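Desk set-up › Small workspaces › Wood surfaces
7 min read
179 shares · 14 comments

Laying out a corner desk with a curtain behind it

This page covers a wooden desk that stands in a corner, with a wall on the left and a curtained window at the back. The method is for clearing the working area, fixing the position of the mouse pad, and storing cups, books and bottles along the rear edge. It assumes a fixed desktop with a low backboard. Desks on castors and standing desks are dealt with on a separate page.

The dimensions given are in millimetres. They suit a right-handed user; left-handed users should mirror steps 3 and 4 and leave the rest as written.

What you need

- Two microfibre cloths, one kept dry
- A spray bottle of clean water
- A small amount of washing-up liquid
- A tape measure
- Masking tape, low tack
- A shallow box to hold everything while the top is being wiped

Step 1. Divide the surface

Treat the desktop as two zones. The rear zone is a strip against the backboard and holds anything that stands upright or stacks. The front zone is for hands, paper and the pad, and nothing is stored in it overnight.

Mark the line between the zones with masking tape before moving anything. On a desk with a curved front edge the front zone is deepest in the middle and shallow at the sides, so measure from the backboard and let the front take whatever remains. A rear strip of 180 is enough for most books laid flat with the spine outwards. If the strip has to be deeper than 220, there are too many things on the desk, and some of them belong on a shelf.

Curtain hems complicate this. Where the cloth hangs over the backboard, push the rear objects forward until the hem falls freely behind them. Trapped fabric pulls the nearest object over when the curtain is drawn.
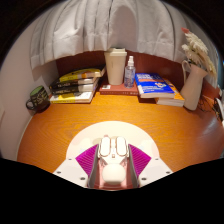

Step 2. Clear and wipe

Move everything into the box, including the things at the back. Brush dust towards the front edge with the dry cloth, following the grain.

Dampen the second cloth from the spray bottle. Do not spray the wood directly. Water sits in the joint between top and backboard and lifts the finish there first. For ring marks, add one drop of washing-up liquid to the cloth, rub with the grain, then go over the same area with clean water and dry it at once.

Glossy finishes show streaks under daylight. Wipe in the morning or evening when the light comes in low, and look along the surface from one end. Matt finishes can be done at any hour.

Leave the top bare for 20 minutes. The Folholm finishing sheet, which came with the desk used for this guide, asks for 30 if oil has been applied.

Step 3. Position the mouse pad

A pad with a built-in wrist rest has a front and a back, and it only works one way round. The padded part goes nearest the user. The flat part, where the mouse runs, points towards the backboard.

3.1 Sit at the desk with both elbows at your sides.

3.2 Lay the right forearm on the desktop and mark the point where the wrist crosses the front edge.

3.3 Place the pad so that the wrist rest lies 40 to 60 behind that mark. On a curved edge, measure straight back towards the wall behind the desk.

3.4 Move the hand from side to side. If the elbow leaves your side, shift the pad towards the centre.

3.5 Mark two points on the outline with small pieces of tape and remove them once the position has been used for a week.

The padding on these rests is usually gel or foam. Gel holds the pad still on a glossy top. Foam is lighter and the whole pad tends to creep; a strip of shelf liner underneath will stop it. Printed pads should be wiped with water only, as detergent dulls the lettering.

When the mouse is off the pad, park it to one side with the cable gathered. It should not live on top of the wrist rest, where its weight leaves a dent in foam.

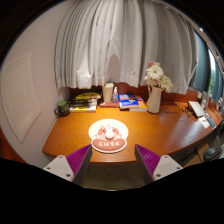
Asov wrote in to say that a pad placed centrally gets in the way of a notebook, and that it is better to slide it right back to the rear strip when writing. This works provided the rear strip has been kept to its width. Mark the second position with tape as well, so that the pad goes back to the same place.

Step 4. Load the rear strip

Work from the corner outwards. The corner takes the object that is handled most by its side, which on most desks is a mug. Turn the handle towards the wall. The mug can then be lifted from above or from the right, and a sleeve passing over the desk has nothing to catch on.

Next comes the book stack. Put the widest volume at the bottom and keep the total height below the mouth of the mug. Leaflets and odd-shaped items go on top, squared to the spine. Anything left at an angle will project into the front zone within a few days.

Tall items follow the stack. A tapered tumbler has a small base for its height and should stand against the backboard, never in front of it. A lid must be on before it goes near paper. Spray bottles stand beside it with the nozzle pointing away from the books.

Irnov and Chevalier both sell slatted trays for this purpose. They are useful on oiled wood and unnecessary on a sealed top.

Weight is rarely a problem. A full 500 ml tumbler and a 500 ml bottle add one kilogram between them. The whole rear load on our desk, with five paperbacks, came to 1,492 g without the liquids. 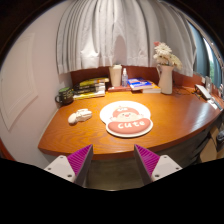

How often should the rear strip be emptied completely?
Once a month is enough for a desk in daily use. Lift everything out, wipe along the joint with the backboard, shake the curtain hem and reload in the same order, starting with the mug.

Step 5. Check the clearances

Draw the curtain fully in both directions. Nothing should move. Sit down, take hold of the mouse and reach for the mug with the other hand; the forearm should pass over the front zone without touching the stack.

If the mug is out of reach, bring it one hand's width along the strip and shift the books into the corner. Recheck the handle afterwards, as it will now face the stack.

Remove the zone tape by pulling it back on itself at a low angle. Tape left on a glossy finish for more than a fortnight can take a little of the shine with it.

Filed under: Desks, Wood care, Storage
14 comments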